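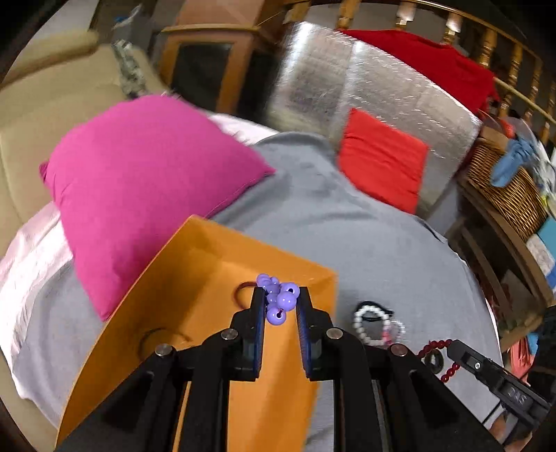
## Bead strands: gripper closes fine, policy drops them

**kseo_porkulau**
I'm teaching a sorting task with the hand-held gripper, jewelry into a tray. Purple beads, pearl-like ones, dark red ones. We have 1,975 demos so far and the target is 2,000. The policy reaches the right strand and then pinches it too high, so the rest swings and catches on things.

**gikach**
How many people did the demos?

**kseo_porkulau**
2. Me and Kavinda Patwary. I grab in the middle of the bunch, he goes for one end.

**deng**
There's your problem. Pick one grasp and throw out the other half.

**gikach**
Disagree. We kept both styles on a cable task and it did fine once the start poses were varied. I'd look at the background first. You've got a pink pillow and a big silver panel right behind the work. Shiny stuff moves around in the view with every wrist turn.

**deng**
A background doesn't make it pinch high. Mixed grasps do.

**kpatwary**
Kavinda here. I only did 19 of the pearl ones, so for those it's nearly all Kyung-hwa's style. They drop too.

**deng**
OK, that I didn't expect. Are you slowing down before you close?

**kseo_porkulau**
No. I close while still moving down.

**steludance**
Try a short pause before closing. Redo one color only and compare before you touch the rest.

**kseo_porkulau**
Will do purple first. Leaving the panel where it is for now so I only change one thing.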